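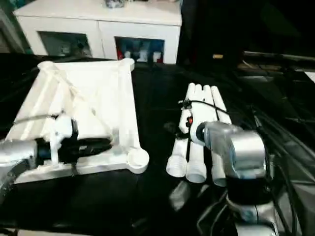 White frame on the bench, Sudville workshop

About Kiiskinen

Kiiskinen is a furniture repair and parts company in Sudville. We fix chairs, tables, shelving and outdoor pieces for households, schools and small hotels, and we sell replacement parts to people who would like to do the work themselves.

The business began in Gatlow, in a rented garage behind a hardware store. Kaisu Kettunen had been repairing dining chairs for neighbors in the evenings and was getting more requests than she could handle after work. She quit her job in January and hired her first employee, Martim Pinheiro, that same winter. Martim had trained as an upholsterer and still runs the upholstery side of the shop. The two became partners when the company moved to Sudville, where there was room for a spray booth and a proper loading door.

What we do

Most of our work is on chairs. A typical job is a loose joint, a cracked rail or a seat that has sagged. We take the chair apart as far as it needs, clean out the old glue, and put it back together with new glue and clamps. If a part is missing or too damaged to save, we make a copy of it.

We also reupholster seats, headboards and benches. Customers can bring their own fabric or choose from the sample books at the front counter. Leather is done by appointment only, as Martim handles all of it himself.

Outdoor furniture is the busiest part of our spring. We replace webbing, slings, feet and end caps, and we repaint metal frames. Please bring cushions in a separate bag with your name on it.

Parts

Our parts room holds some 500 different items, including casters, glides, hinges, drawer runners and table leaf locks. If you have an old part, bring it with you, even if it is broken. A photo with a ruler next to it also works if you are ordering by email. We do not ship glass or full-length table legs.

The Skarnetti line

Skarnetti is our own small range of stools and side tables. Kaisu drew the first stool after repairing a lot of bar stools that had all failed at the same footrest joint. The range is made to order in Sudville in two heights, with a seat that comes off with four screws so it can be recovered or replaced later. Delivery usually takes 40 days from the date of the deposit.

Estimates and prices

Estimates are free if you bring the piece to the shop. For larger items we can come to you within Sudville and Gatlow, and the visit fee is taken off the bill if you go ahead with the repair. We will tell you if a repair is going to cost more than the piece is worth. Some people want it fixed anyway, and that is fine with us.

Visiting the shop

The counter is open on weekdays and stays open until 7 p.m. on Thursday. Parking is at the side of the building, next to the loading door. Ring the bell there if you need help carrying something in.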